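Keeping a Microwave Oven Clean in a Shared Student Kitchen

Project report, Home and Environment course
Laurier Marchand
Tue 12 November

1. Why I chose this topic

In our student house in Ustonstead six people share one kitchen. The microwave oven is the appliance we use most, and it is also the one we quarrel over most. When I moved in at the beginning of September, there was old sauce on the ceiling of the oven and the glass plate did not turn well. My teacher at Brenton asked every student to choose one small problem at home and study it for the course. I chose this one.

My question was simple: which cleaning method will people really use, if they are tired and hungry and have a class to go to?

2. Method

I compared three ways of cleaning the inside.

The first was water and lemon. I put 200 ml of water in a bowl with half a lemon, heated it for three minutes and left the door closed for some minutes more. Then I wiped the walls with a cloth. The second was the same bowl with one spoon of white vinegar and no lemon. The third was dish soap on a damp sponge, without any heating.

Each method was used for one week by everybody in the house. I put a paper on the fridge where people could write if they had cleaned, and what they thought of it. I also asked them in the evening, because many forgot the paper.

3. Results

The lemon week was the most popular. My housemates liked the smell, and the dried food came off easily. The problem was that we did not always have a lemon, and then people did nothing.

Vinegar cleaned just as well in my opinion, but two people complained about the smell, which stayed in the kitchen until the next morning. One of them opened the window and the whole kitchen became cold.

Soap and sponge was the fastest. It worked well on fresh spots, and badly on old ones. In this week the oven stayed cleaner than I expected, I think because people wiped directly after cooking.

4. The outside and the place of the oven

I had not planned to write about the outside, but my housemates asked about it.

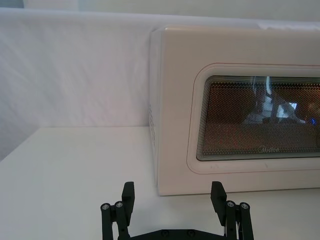 A microwave oven must be able to breathe, so the outside needs attention too. Dust collects where the air goes through, and a wet sponge is a bad idea there. On a white oven like this one the ventilation slots in the side panel are small and faint, and it is easy to forget them. I now use a dry cloth for that part, with the plug pulled out. Our oven in the house was pushed against a bread box, and I moved it so that the side is free.

5. What I would do differently

One week for each method is short. In the vinegar week two people were away, so the comparison is not completely fair. I should also have cleaned the oven fully before every new week, but I did it only before the first.

We have decided to keep the sponge for every day and to do the lemon bowl on Sundays. The paper is still on the fridge.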